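Darkley Two-Finger Gripper Kit for Packing Benches | Riltarix Workplace Supply

Home Shop Grippers and Hands Bench Kits Spares Contact

Darkley Two-Finger Gripper Kit
Item no. 1629
Price: $2,855 (with spare pads)
Price without spare pads: $2,840
Availability: in stock, ships from our own shelf
Page updated 5/10/21

Hi, I'm Stamatia Tzanetos and I look after the gripper pages here. I also ran a packing bench for a good long while before I moved over to the sales side, so you're going to get my opinions along with the specs (sorry, Ziad).

The Darkley kit is what we put on our own returns bench in January. I wanted to live with it before I sold it to anybody. Our returns bench is the one where people used to spend the whole shift picking small parts out of a tote, turning them the right way up and setting them in trays, and by the afternoon everybody's wrists were sore and the talk had dried up. So that's the job we gave to the arm. Pick, turn, set down, go back for the next one. It's dull work and I don't miss it one bit!

What's in the box: the gripper body, one pair of fingers, one pair of pads fitted, the mounting plate, the cable, the screws and a printed setup guide. The full kit adds a second pair of pads. Get the second pair. I know, I sell them, but pads wear and you don't want to stop a bench over a part you could have had in a drawer.

You'll also get a download code for the practice software. It lets you open and close the fingers on screen, try out a reach and get a feel for the jog controls before you go near the real arm. Hafþór Thoroddsen on our bench spent two lunch breaks on it and then wanted to teach everybody else, which I thought was great. He'd never touched a robot before that, and he's the one who writes most of our pick routines now. 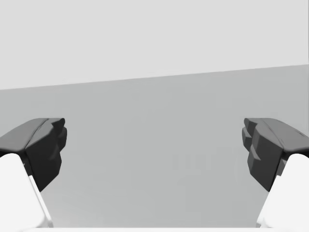
Practice went a lot slower for me, I'll admit. I kept bringing the fingers in crooked and couldn't see why, and Heiðrún Overgaard had to show me that I was turning the wrist when I meant to move sideways. Two different buttons! Once I had that straight I was fine. My tip is to leave the speed right down for the first few days and let each person on the shift have a proper go, including the ones who say they're not interested. They usually have the best ideas about where the trays should sit.

Now the part people write to me about most: what happens to the jobs? I can only tell you how it went here. We had four people on returns and we still have four. What they do has changed, though. There's more checking and more deciding (is this one scratched, does it go back to stock, does the customer need a call), and somebody has to keep the totes coming and clear the arm when it drops a piece. It does drop pieces. Thin flat stuff is the worst, and we still do all of that by hand.

The thing I'd do differently is the noise. I hadn't thought about it at all, and the first week the compressor for the bench next door plus the arm moving was too much for the people closest to it. We moved the compressor and swapped the order of the benches. If you're tight on space, talk to your crew about the layout before you drill any holes.

A few things to know before you order

The plate fits the Khumalo arm straight away. For a Ditov arm you need the adapter, item no. 77, and it's sold separately. If you have another make, send me the model and I'll look it up.

Pads change with the hex key in the box. Power the arm off first, please, every time, even if you're in a hurry.

You still need your own safety check for the whole bench. The gripper is only one piece of it and we can't sign that off from here.

Returns are fine if the kit hasn't been mounted. If it has, call us and we'll work something out.

What a customer told us

"We put ours on the end of the labeling line. My night crew were pretty grumpy about it going in, and now they complain when it's down for cleaning. I wish the cable was longer." Þröstur Ketilsson, shift lead

The cable thing is fair, and we do have an extension now. Ask for it when you order and I'll add it to the box.

Questions go to me or to Ziad Nseir on the support desk. He's quicker on wiring, I'm better on trays and bench layout.

Add to cart
Add to quote
Download setup guide

People also looked at: Khumalo mounting plates, Ditov adapter, spare pads, tray holders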